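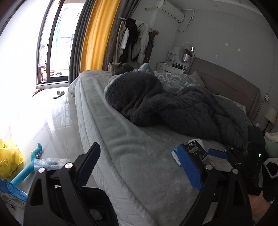 October, Sunday, open day notes. Demo was the bedding task, grippers by hand. Visitors in by 10, Soon-im Wi ran the first slot and I took the ones after. Plan was the usual: open the quilt out flat over the bed, pull the corners, done, let people ask. Plan lasted one group. Everybody wanted to try it themselves so we switched to hands-on and kept the talk short. Pads open wide before you go in, that's the first thing to teach, people arrive at the fabric half closed and just push it. The dark grey quilt piled up in the middle of the bed is the hard start and I'd keep it. Plush blanket underneath it is too easy to pick up by mistake, the pads take both layers and you don't feel it in the handle. Cat stayed at the far corner by the headboard end of things or the foot, wherever we weren't working. Got more questions than the grippers did.

Things that went ok:
- two grippers at once, one per person, on either side of a fold. Better than one person with two. Visitors talk to each other and slow down.
- blue pads on plush. Londireck sent the softer ones, we had the old set in the box as backup, never opened it.
- starting from a mess instead of a folded quilt. Nobody believes the folded start.

Things that didnt:
- Flinura logger dropped out at episode 21 and again after lunch. Same cable both times I think. Swapped it, no more drops, but check on the bench before we trust it.
- light. Glass side of the room blows out completely before noon. Curtains closed next time, or do the morning slots with our backs to it.
- handle gets heavy. One visitor put it down after three folds and said her wrist was done. Fair.

Numbers for Chevalier, he asked: 319 episodes kept, battery pack is the 4000 one, disk at 573 GB before the copy. Copy not started yet, Soon-im has the drive.

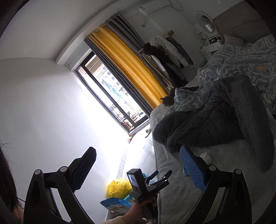

Gripper in the right hand, screen on. Dark blanket bunched up on the cloud print duvet, cat on the bed by the yellow curtain.

Screen is small but visitors liked it, they kept looking at it and not at the bed. Tell them up front: eyes on the fabric, glance at the screen only to see if the pads are in view. Sleeves too, ask people to push them up before they start. Hair tied back, should go on the sign-in sheet.

Question from the Urnero people: can the same handle do a fitted sheet. Said we haven't tried, which is true. Soon-im thinks yes with two people, I think the elastic wins. Try it Tuesday if the room is free.

To do
- cable, bench test
- copy disk, then wipe
- reprint the one page handout, "griper" in the title, saw it at 4 pm
- clean pads, lint in the ridges
- write back to Urnero re sheet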